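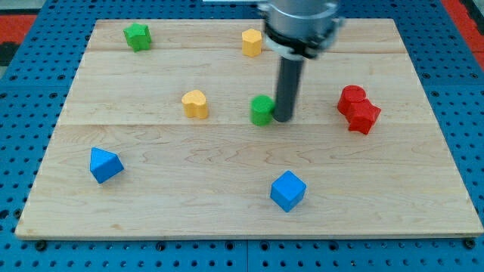 Wooden Shape Blocks and Play Board
Project report, Design and Making, spring term
Helju Lepik and Hongjun Su

1. What we set out to make

Our task was to design a set of small wooden blocks and a flat board to use them on. The blocks had to be easy to tell apart by shape and by color, and they had to slide without tipping over. The board had to stay put on a bench while blocks were being pushed across it. We called the set Erano, mostly so we had something to write on the storage box.

We used six shapes: star, heart, hexagon, cylinder, cube and triangle. Hongjun wanted a triangle as well, but the first triangles we cut had weak points that chipped when they hit each other, and we recut them in the second week. The star has points too, but they are blunter and none of them chipped.

2. The board

The top is pale wood glued up from planks, with the seams running across the long way. It measures 500 mm by 400 mm and is 16 mm thick. We thought about using a single sheet, but the school had offcuts from another class and the planks cost us nothing.

Gluing was the slowest part of the job. Our first glue-up bowed in the middle because we put all the clamps on the same side. We cut it apart along the seams, planed the edges again and glued it a second time with clamps on alternating sides. After that it was flat enough that a steel ruler laid across it showed no light underneath, except at one back corner.

The board sits on a blue perforated base with rows of holes and is bolted down along the edge. The bolt heads are dark and easy to find against the blue. In an earlier version the board just rested on rubber feet, and it crept toward the wall during every session. The holes let us shift the board a little before tightening it, so the drilling did not have to be perfect.

3. The blocks

All the blocks were sawn from the same stock and sanded by hand. The hexagons were the easiest. The hearts took the longest, as the dip between the two lobes is too tight for the sanding drum and had to be done with paper wrapped around a dowel. Helju did most of these.

We painted the blocks in plain colors, including red, green and yellow. The same shape can come in more than one color, and the same color is used on more than one shape. This was on purpose. If every star were green, a person could sort the set by color alone and never look at the shape.

The paint was a water-based one from Zelta. Two thin coats worked better than one thick coat. With one thick coat the bottom edges dried with a small ridge, and the block rocked when it was set down. We sanded the ridges off and left the undersides bare.

4. Sliding tests

We pushed blocks one at a time from the back of the board toward the front and wrote down whether each one slid, turned or tipped. There were 119 pushes in all, spread over three afternoons in March.

The cylinders slid well but changed direction if the push was even slightly off center. The hexagons went straightest when pushed on a flat side. The stars turned the most, and when two stars touched, the points tended to hook and the pair moved as one piece. The hearts were fine from the sides but awkward from the lobed end, where the push could slip into the dip.

Tipping happened only with pushes near the top of a block. Pushing low fixed this for every shape.

The seams in the board were a worry, and at first two of them did catch. We went over the whole surface with 400 grit paper and the catching stopped. We did not add varnish. A test strip with varnish looked nicer but the blocks stuck to it on warm days.

5. Things we would change

The back corner that is not flat should be planed again before anyone repeats the tests. A block left there can be turned with a very light touch – we left that part of the board out of our results.

The yellow is also close to the pale wood in low light. A darker yellow or an orange would show up better late in the afternoon, when the workshop lamps are off.

The leftover paint and the heart template are on the shelf by the band saw, in the box marked Erano.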